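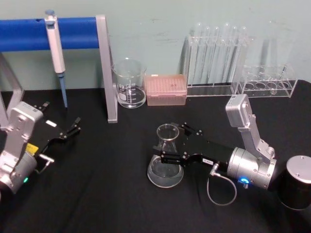 アリフ・コディカラ

妻の伯母が遺した家財の鑑定が、ようやく終わりました。前に少しだけ書いたところ、何人かの方から「うちも同じような状況なので、どう進めたか教えてほしい」とメールをいただいたので、忘れないうちに書いておきます。例によって長くなりますから、お茶でも淹れてからどうぞ。

伯母が亡くなったのは5月です。子どもはなく、遺言で家の中のものは姪と甥の四人で分けるように、とありました。妻はその四人のうちの一番上です。預金のほうは司法書士の先生にお願いしてすんなり片づいたのですが、残ったのが家の中のもの一式でした。伯母は若いころ輸入雑貨の仕事をしていた人で、玄関から台所まで、それはもう物が多いのです(遊びに行くたびに、座る場所を作るところから始まったものです)。

最初はみんな、欲しいものを順番に選べばいいと思っていました。一巡目は和やかでした。妻は裁縫箱、すぐ下の従弟はレコード、その妹は茶器、末の従弟は書斎の机。ところが二巡目で、居間の掛時計の名前が出たとたんに空気が変わりました。クルーデン(Cluden)という文字が文字盤に入った、振り子のある古い時計です。伯母が「これは高かったのよ」と言っていたのを全員が覚えていて、ただし覚えている金額が全員違う。誰かがそれを取るなら、ほかの人には何を渡せば釣り合うのか。そこで話が止まってしまいました。

喧嘩というほどではありません。でも電話のあとに妻がため息をつく回数が増えて、これは外の人に値段をつけてもらったほうがいいな、と私が口を出したわけです。血のつながらない人間は、こういうとき少し気楽に物が言えます。

さて、そこからが思ったより大変でした。

まず私は「鑑定」と「査定」と「買取の見積もり」の区別がついていませんでした。電話帳めいた一覧サイトで上から順に電話をかけて、「無料で伺います」と言ってくださるところに二つ続けて来てもらったのですが、どちらも買取の業者さんでした。感じのいい方たちでしたよ。ただ、出してくださるのは「うちが今日いくらで引き取るか」という数字で、しかも欲しい品だけです。時計と茶器には値段がつき、裁縫箱と机は「お値段がつきません」。四人で分けるための物差しには、ちょっと使えません。二社の時計の値段も倍ほど違っていて、かえって悩みの種が増えました。

そのころ、勤め先の先輩が教えてくれたのがツァヴァラス(Tzavaras)鑑定事務所です。買取はいっさいせず、評価だけをして、料金をいただく、という事務所でした。お金を払って値段を教えてもらうというのは、最初は妙な気がしたのですが、考えてみれば自分で買わない人だからこそ、高くも安くも言う理由がないのですね。妻は「お医者さんと薬屋さんが別なのと一緒じゃない?」と言っていました。合っているのかどうか、私にはよくわかりませんが、従弟たちはこの説明で納得しました。

来てくださったのはソドリス・アレクシウさんという方で、日本暮らしが長く、私よりずっと丁寧な日本語を話されます。私もスリランカから来て長いので、玄関先でまずお互いの敬語を褒め合うという、なんともおかしな挨拶になりました。

電話の段階で聞かれたことを書いておきます。これから頼む方の役に立つと思うので。

何のために値段を知りたいのか。これが一番最初の質問でした。保険をかけるためなのか、売るためなのか、家族で分けるためなのか、税の申告に使うのか。目的によって、同じ品でも出てくる金額の種類が違うのだそうです。保険なら、なくしたときに同じようなものを買い直す値段。売るなら、市場で現実に手に入りそうな値段。私はそれまで、物には値段がひとつあるものと思いこんでいたので、受話器を持ったまましばらく黙ってしまいました。うちの場合は「家族で分けるため」で、全部を同じ基準、同じ日付でそろえることが大事だと言われました。

それから、誰が依頼人になるのか。妻ひとりの名前で頼むのか、四人の連名か。これは連名にして正解でした。報告書が四人に同じ日に同じものが届くので、「先に聞いていた人がいる」という話になりません。連名にするには全員の署名がいるので、末の従弟が出張から戻るまで待つことになり、そこで二週間ほど延びましたが、待ってよかったと思います。

そして、写真や領収書があるかどうか。ありました。というより、ありすぎました。伯母は紙を捨てない人だったのです。押入れから菓子の缶が12個出てきて、そのどれにも領収書や手紙や包装紙がぎっしり。妻と私で週末をつぶして缶を開けていったのですが、これがちっとも進まない。昔の旅行の切符が出てくれば手が止まり、妻の小学生のころの年賀状が出てくればまた手が止まり、夕方になって気がついたら缶ひとつしか終わっていない日もありました。でも、楽しかったです。伯母がこんなに筆まめだったとは知りませんでした。

さて当日です。アレクシウさんは朝一番にいらして、まず家の中をひとまわり、何も触らずに歩かれました。それから部屋ごとに、品物に番号をつけていきます。小さな紙の札を糸で結んでいくやり方で、シールは絶対に貼らないのだとか。食器のように数のあるものは組でひとつの番号にまとめ、それでも最後の札は305番になりました。私は札を渡す係をおおせつかって、午後にはすっかり助手の顔をしていたと思います。

面白かったのは、こちらが立派だと思っていたものと、アレクシウさんがしゃがみこんで見るものが、ぜんぜん違うことです。応接間の大きな花瓶は、ぐるりと一度見て、すぐ次へ。ところが台所の棚の奥にあったグルノ(Gruno)という刻印のある琺瑯の保存容器の前では、眼鏡をかけ直して、蓋を裏返して、ずいぶん長いことメモを取っておられました。伯母が糠漬けを入れていた容器です。妻が小声で「あれ、私、捨てようとしてた」と言うので、笑いをこらえるのに苦労しました。

例の時計は、箱を開けて中の機械を見て、裏板を見て、もう一度文字盤を見て、それから私たちに向かって「文字盤と中身の生まれが違います」とおっしゃいました。箱と文字盤は古いのですが、機械がどこかの時点で新しいものに入れ替えられているのだそうです。値打ちがないという意味ではなく、全部がもとのままの品と同じには評価できない、ということでした。従弟たちも居間に集まっていて、みんなでしばらく時計を眺めました。伯母は知っていたのかなあ、と末の従弟が言い、妻が、知ってて黙ってたに決まってるでしょ、と言いました。

この一言で、なんだか急に部屋の空気がゆるんだのです。あの時計をめぐってあんなに気を遣い合っていたのに。

お昼は近所のお蕎麦屋さんから出前を取りました。アレクシウさんにもすすめたのですが、依頼先では食事をいただかない決まりだそうで、車でご自分のお弁当を召し上がっていました。お茶だけは受け取ってくださいました。これから頼む方、立派なお弁当など用意しなくて大丈夫です(うちの妻は前の晩から煮物を仕込んでいて、それは全部私のお腹に入りました)。

支払いのことも聞かれたので書いておきます。料金は品物の評価額に対して何パーセント、という形ではなく、かかった時間と報告書の作成費で決まります。評価額に応じた料金にすると、高く言うほど儲かることになってしまうので、あの事務所ではやらないそうです。もし見積もりの段階で「評価額の何割」と言われたら、理由を尋ねてみるといいと思います。

支払い方法は銀行振込か、現金か、ミレックス(Milex)という請求書払いのサービスか。着手のときに半分、報告書の受け取り前に残り半分です。うちは四人で均等に割ることにしていたので、ミレックスで請求書を四通に分けてもらいました。これがなかなか便利で、誰が払い終わったかが全員に見えるのです。便利なのですが、最後まで未払いの印がついていたのが誰あろう妻でして、従弟たちから順番に「姉さん、忘れてるよ」と連絡が来ました。本人は払ったつもりで、確認のボタンを押していなかったのです。請求書を分けてもらうときは、最後の画面までちゃんと見てください。

それからひとつ、うっかりしていたこと。出張の費用が別にかかります。伯母の家は駅から遠く、車で来ていただいたので、その分と駐車場代が載っていました。見積書の下のほうにちゃんと書いてあったのに、私は合計の欄しか見ていなかった。大した額ではありませんが、割り算をやり直す羽目になりました。領収書の宛名も、分けるなら先に全員分を伝えておくのがいいです。うちは末の従弟の名前の漢字を私が間違えて伝えてしまい、出し直していただきました。アレクシウさん、その節は失礼しました。

報告書が届いたのは、訪問からひと月あまり経ってからです。96ページ。綴じたものが四冊、それぞれの家に同じ日に届きました。品物ごとに写真と寸法、状態、来歴のわかるものはその根拠、そして金額。缶から出てきた領収書もちゃんと引用されていて、あの週末は無駄ではなかったと妻が喜んでいました。巻末には、どういう目的で、どの日付を基準に、どんな考え方で値段を出したかという説明がついています。ここが一番読みにくく、一番大事なところだと思います。私は二度読んで、二度とも途中でうとうとしました。

で、結局どう分けたかというと、時計は末の従弟のところへ行きました。机を妹さんに譲って、代わりに時計。すぐ下の従弟はレコードのほかに本棚を本ごと引き受けて、置き場所がないと奥さんに叱られているそうです。値段の釣り合いは、報告書の金額を見ながら、足りないところを売却分の取り分で少しずつ調整しました。数字があると、遠慮がかえって減るものですね。「それじゃあなたが損よ」「いやいや、いいよ」という、あの終わりのないやりとりを、表の一行で片づけられます。

誰も欲しがらず、でも捨てるには惜しいものは、まとめて売りに出しました。このときは最初に来てくださった買取の業者さんの片方にもう一度お願いしました。報告書をお見せしたら話が早くて、前よりいい条件になったものもあります。市場の値段と引き取りの値段は当然違いますから、報告書どおりの額にはなりませんが、そこはあらかじめアレクシウさんから聞いていたので、がっかりせずに済みました。

うちに来たのは、裁縫箱と、あの琺瑯の容器です。金額は、ここには書かないでおきます。妻はまた糠床を入れる気でいて、私はやめておいたほうがいいと思っているのですが、たぶん入ります。伯母の味がするまでに何年かかるか、と今から張り切っているので、もう止められません。

これを書いているのは2025年12月で、家のほうは年明けに引き渡しです。残っているのは物置の植木鉢と、どこの扉のものかわからない鍵の束だけになりました。鍵は妻が捨てられないと言うので、空いた菓子缶のひとつに入れてうちの押入れにあります。

見積もりのときに聞いておけばよかったことがほかにもいくつかあるので、保険の話とあわせて次に書きます。メールをくださった方、お返事が遅れていますが、全部読んでいます。もう少しだけ待っていてくださいね。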